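Fleken Garden Talk > Fruit Trees > First apple tree, one or two?

LuukV
2019-04-22
Hello all, and thank you for such a friendly board! My wife and I just moved to a place outside Brirneck with a yard 48 feet deep, and I have my heart set on a green apple tree, a good tart one for pies. The nursery says I need two trees or I'll get no fruit. Is that so, or are they selling me a second tree? There's a plum on the lot already, if that helps any.
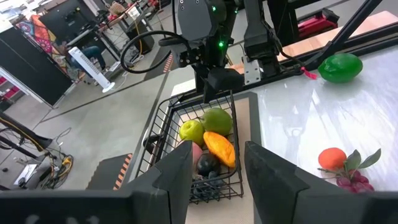

Willy Jansen: the plum won't help you one bit, Luuk, sorry to say. Apples want pollen from another apple that blooms the same week. I'd buy the second tree and never look back.

pippinlane
I'm going to disagree with Willy, fondly as always. Walk your street first! If a neighbor has an apple or even a crabapple within a few houses, the bees will see to it. I had one lonely tree for years and gave away fruit by the bagful.

Willy Jansen
And if the neighbor cuts his down? Mine did, in November, without a word to anybody. I waited a long time for pie after that.
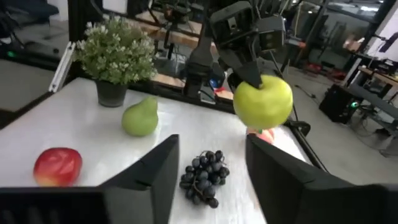
LuukV
Well, I took the walk, and there's a crabapple three doors down, so I may try one tree for now and leave room for a second — my wife thinks this is very wise of me. What I'm after is a smooth, bright yellow-green apple like the big one held up in the picture, with a little shine on it. Would that be a Granny Smith, or something that does better with cold winters?

pippinlane
Granny Smith needs a long fall to ripen, so ask what your frost dates are before you fall in love. And do plant it well away from the fence, you'll be glad of the elbow room when it comes time to prune.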